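We're so pleased to tell you that work has wrapped up on the old Brernatach footbridge, the little timber truss that so many families here learned to fish from. Our crew at Sestness started on the deck in November, and Getachew Lencho, who ran the job from the first plank to the last, drove in the final bolt himself on Tuesday, with a good crowd clapping from the bank! 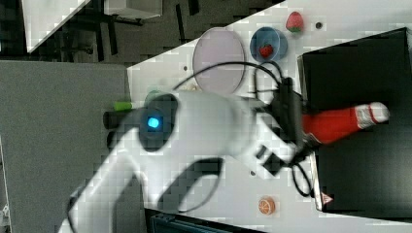
Most of the trouble was down low, where the creek had eaten into the north footing – you could push a broom handle right in under the stone. We poured 2 new concrete pads, replaced 7 of the floor beams, and put in 30 feet of fresh railing made by our friends at Tokgöz. The upper timbers were still sound, so we cleaned them and left them be. Þröstur Holst drew up the plans, and he kept the old pitch of the roof just as it was, which we know matters to a lot of you.
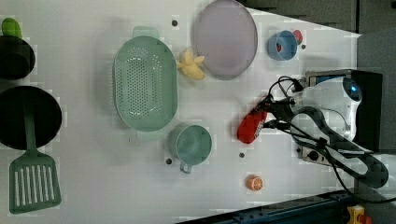

Can you take a horse across it now?
Horses are fine at a walk, one at a time, and the posted limit for the whole bridge is 2000 pounds. The trail on the Zetititz side stays muddy past the gate, so go slow there.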